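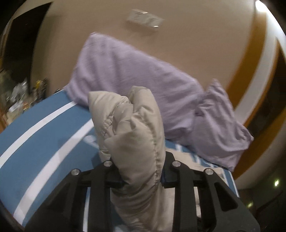
Garra manual com a peça acolchoada bege, junto à almofada lilás.

Ata da reunião de acompanhamento da garra manual Navum
Quinta-feira, 14h30, sala pequena da oficina

Presentes: Rozália Győri (preside), Michalis Tzavaras, Peninah Muli, Jörg Hinrichs
Ausente com aviso: Lajos Gulyás (enviou notas por escrito)
Redação da ata: Peninah Muli

1. Ata anterior
Aprovada com uma correção do Michalis: a chave usada nos dedos é a do estojo Tóth, e não a do armário grande.

2. Estado da garra
O Michalis trouxe a garra para a mesa e passou-a de mão em mão. Está ótima! Depois da última revisão o movimento ficou muito mais suave e os dois dedos fecham a direito, coisa que em junho ainda nos dava dores de cabeça. Os parafusos das faces superiores foram retirados, limpos e voltaram ao sítio com uma gota de fixador médio. O Michalis marcou cada um com um traço de caneta no dia do aperto e depois limpou os traços, já que nenhum se tinha mexido ao fim de 200 ciclos.
O Jörg perguntou se valia a pena trocar a estrutura preta pela versão mais leve da Illero. Discutiu-se um bocado (a Rozália é a favor, o Michalis nem por isso) e ficou decidido manter a atual até ao fim de julho.

3. Tecidos acolchoados
Foi o ponto mais animado da tarde. As peças com enchimento eram as que mais escorregavam, e com a abertura nova e o curso de fecho mais lento o Jörg conta que a bege lhe correu bem logo na primeira manhã. O material cede, dobra-se em cima e as costuras marcam bastante, por isso a regulação não pode ser a mesma das fronhas e almofadas. Valores acordados: perfil 2343 para acolchoados, perfil 1594 para tecido liso. Os dois já estão gravados no programa Plarirgate e a Peninah cola a tabela na tampa da mala.
Nota do Lajos, lida em voz alta: quem mudar de perfil deve abrir e fechar a garra duas vezes em vazio antes de pegar em alguma coisa. Todos de acordo.

4. Lente e vista
A lente grande-angular apanha tudo o que está à volta, portas e paredes incluídas, e isso agrada ao grupo, porque ajuda a perceber onde estamos no quarto. Os objetos mais afastados saem um pouco esborratados quando a mão anda depressa. O Jörg vai experimentar um tempo de exposição mais curto e traz resultados. A limpeza da lente passa a fazer-se no início de cada turno, com o pano seco da mala; o líquido fica só para dedadas.

5. Manutenção
A rotina fica assim até nova decisão:
Antes de cada turno: lente, folga dos dedos, um fecho completo em vazio.
A cada 100 ciclos: aperto dos parafusos, pelo de tecido nos recortes da estrutura (o pincel macio chega perfeitamente).
Ao fim do mês: desmontagem dos dedos e fotografia do desgaste nas faces interiores.
A Rozália pediu que o pelo não seja soprado com ar comprimido; da última vez foi parar à guia e perdeu-se quase uma hora.

6. Peças de reserva
Há um par de dedos por estrear. A encomenda de parafusos segue esta semana, cerca de 100 unidades, a dividir com a bancada ao lado. O Michalis ainda não recebeu resposta sobre o prazo do segundo par.

7. Outros assuntos
A Peninah gostava de experimentar mantas com franja. A ideia foi recebida com entusiasmo e o Jörg já se ofereceu para a primeira sessão. O suporte de parede para a garra fica para a próxima reunião.

Tarefas
Michalis: encomenda dos parafusos, prazo dos dedos.
Jörg: ensaio da exposição, primeira sessão com mantas.
Peninah: tabela dos perfis na mala, envio desta ata ao Lajos.
Rozália: contacto com a Illero, sem compromisso.

A reunião terminou às 15h40.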